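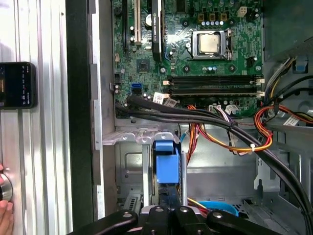 28 octobre 2023

Journée passée presque entièrement sur des machines ouvertes. J'ai commencé par la vieille tour, celle que Teodor Backlund m'a laissée en avril et que je repoussais depuis. Les vis du panneau étaient dures, la deuxième a fini à la pince. À l'intérieur, c'est ce que je pensais : une carte mère verte, le processeur dans son support avec le levier sur le côté, deux emplacements mémoire noirs, la pile bouton entre les connecteurs d'extension. Teodor parlait d'un PC « presque neuf ». On n'a pas la même définition.

Je n'ai pas encore touché au processeur. Il faut d'abord que je retrouve la pâte thermique Bedance, que j'ai rangée trop bien. J'ai cherché dans le tiroir du bas, puis dans la boîte des adaptateurs, puis j'ai laissé tomber.

Le plus long, ce sont les câbles. Le gros faisceau noir traverse le boîtier en diagonale et passe par-dessus le milieu du châssis. Les fils d'alimentation rouges, orange, jaunes et noirs font une boucle à côté, tenus par un collier blanc. Je veux démonter dans l'ordre et noter chaque connecteur dans le carnet avant de débrancher. La dernière fois, j'ai fait confiance à ma mémoire et j'ai perdu une soirée.

Pause à midi, soupe et pain. Vilgot Myklebust a appelé pendant que je mangeais. Il reprend la tour si elle redémarre, pour son atelier, et il propose 55 euros. J'ai dit oui sans négocier. Une neuve chez Zunora est à 270, mais il n'en a pas besoin pour imprimer des étiquettes. Il m'a aussi demandé si j'avais toujours le petit tournevis Fitus. Je l'ai toujours, et c'est le sien.

L'après-midi, je suis passé à l'autre morceau, celui avec le support bleu. La carte verte est logée le long d'une paroi bleue, contre un logement noir. Il y a une étiquette à code-barres vers le haut, dont je devrai recopier la référence à la loupe. Les deux connecteurs à broches dorées sont du même côté, un long et un plus court. J'hésite à sortir la carte de là. Le plastique bleu a de grandes parois et je ne sais pas encore de quel côté il faut tirer. Je préfère dormir dessus et regarder demain avec une meilleure lampe.

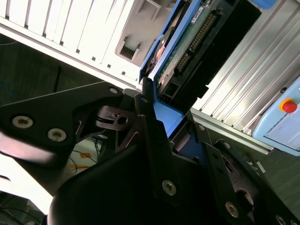
## Pour demain

- Retrouver la pâte Bedance, sinon en racheter un tube.
- Recopier la référence de l'étiquette dans le carnet.
- Changer la pile de la carte mère (il m'en reste 5 dans la boîte Toprak).
- Demander à Teodor s'il y avait un disque avec la tour et ce qu'il en a fait.
- Rendre le Fitus à Vilgot.

Arrêté à la tombée du jour. Mal au dos, la table est trop basse pour ce genre de travail. Il faudrait des cales, ou une autre table. J'en ai vu une réglable jusqu'à 80 cm, ce serait déjà mieux. À voir le mois prochain, après la facture d'électricité.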